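3.2 Where the paper ends up

I went into this thinking people file things where they belong. Well, no! Of the 300 folders we followed at Lallwood, 23 were back in their own drawer by January (I counted twice). 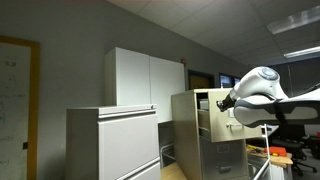
Rocío Nava and Tamara Toma
2022-08-09

Figure 4. Beige vertical cabinet, top drawer open, with the lower gray lateral cabinet to the left.

My hunch is that the top drawer gets everything, and the lower ones just get forgotten. Tamara thinks it's the labels.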